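Call for builders and testers: the Merkero bench arm
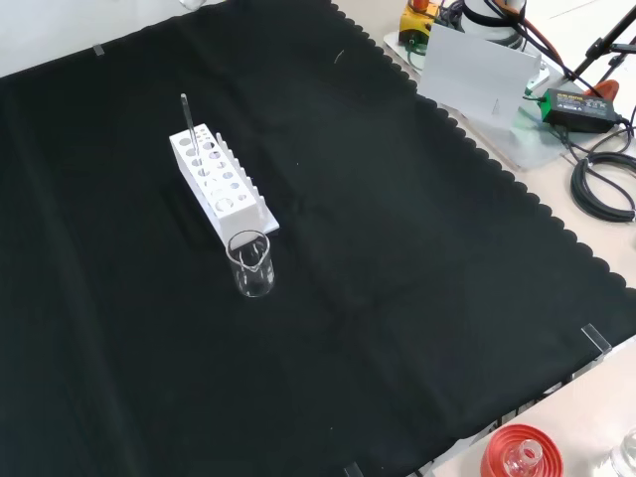
The glassware end of the bench, with rack, rod and small beaker on the black cloth.

Posted 4/8/20 by Océane Wong for the Lurnen shared workshop

We're building a small bench arm that can handle ordinary lab glassware, and we'd love a few more people on it! Merkero started out in Sandro Negri's garage and moved into the workshop once it had outgrown his freezer lid. The goal is modest and (we think) really fun: pick a glass rod out of a test tube rack, put it in a beaker, stir, and put it back in the same hole. After that comes pouring, which scares us a bit.

Clear glass is a pig of a thing for a camera to find. We work on black cloth because the edges show up better there, and the cloth gets clipped down so the arm doesn't drag it. Even so, the software still mixes up a beaker and its own reflections more often than we'd like. If that sounds like a good evening to you, keep reading.

We're looking for:

2 builders. You can solder a tidy joint, read a wiring diagram and put up with other people's cable labelling. Bindu Pinto looks after the wiring and would be thrilled to hand over the part that runs between the arm and the power supply. 3D printing experience is handy, as our clamps and clips get redesigned all the time.

5 testers. No technical background needed at all. You set out the glassware, start a run, write down what the arm did and reset everything for the next go. Patient people are gold here. Tyson Beaudoin will show you the log sheets on your first night, and you can do your colouring-in of the failure chart with whatever pens you bring.

Somebody who likes writing. Our build notes are a mess of half sentences. We want another workshop to be able to follow them from start to finish, and Kendra Chan has made a start on the gripper chapter.

It's unpaid, as it is for all of us. Parts come out of a kitty of $760, which has to last until December, so a good eye for second-hand motors is welcome too. You'd keep your name on the published notes and you can take copies of all the files home for your own build.

Sessions run in the evening in the back half of the workshop. Come to as many as suit you, though builders should plan on 2 a month so the wiring doesn't stall. Safety glasses are on the hook by the door (please wear them, glass does get dropped) and closed shoes are a must. Under-16s are very welcome with an adult.

To put your hand up, leave a note for Océane at the workshop desk or send a message through the Lurnen members' page. Tell us which role you fancy and something you've built, fixed or taken apart. Broken projects count, and we'd like to hear about those too!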